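Search this site Search Go

Casomo Kitchen Shop Brings Back Its Summer Supper Classes, With More Seats and a Lower Price

5/31/24
By Gráinne Hennessy, Casomo

I've been waiting months to type this, so I'll get right to it – the summer supper classes at Casomo are back in June, and we've made them bigger! Last year we ran them in the back half of the shop with people perched on whatever we could find, and they sold out before I'd even finished hanging the poster. This time we have 50 seats a night, and every one of them is a proper chair.

If you haven't been before, it goes like this. You show up at six, you get an apron (yours to keep), and you cook a full supper with whoever happens to be at your table. Then you sit down and eat it. Classes run 90 minutes, plus as long as you feel like hanging around afterward. I've been known to start the dishes as a hint.

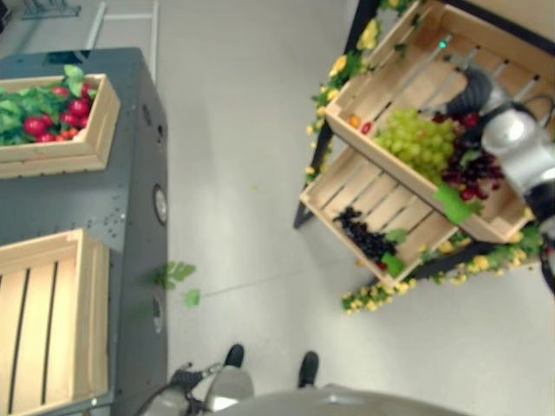
Parvaneh Zarei is teaching again, and I could not be happier. She's planned four menus, and the one I keep bugging her about is the herb and rice supper, which takes more chopping than you'd believe and is worth every bit of it. Her other nights cover summer soups, flatbreads, and a fish dinner you can pull off on a weeknight. When I asked her what beginners should know before signing up, she told me, "Wear comfortable shoes and come hungry. I'll handle the rest."

Declan Ó Briain from Sheehan Bakery is joining us for the flatbread night, and he's bringing his own starter along. He did one guest evening for us last summer and people still stop me in the shop to ask about the onion loaf (I've passed that on, Declan, and I'm going to keep passing it on).

Now the money part. A single class is $50, down from last year, and that covers the food, the apron, and a printed copy of the recipes. If you want two nights, the pair is $99. We can do vegetarian versions of all four menus as long as you tell us when you book. Kids 12 and up are welcome with a grown-up.

You can sign up at the counter or call the shop and ask for Philomena Duggan, who is keeping the list. Press folks are welcome to sit in on any class – just let me know ahead of time so I can save you a spot near the stove.

Recent News
Casomo Extends Evening Hours for the Summer
Knife Sharpening Returns to the Front Counter
Parvaneh Zarei on Cooking Rice for a Crowd
Gift Cards Now Good for Classes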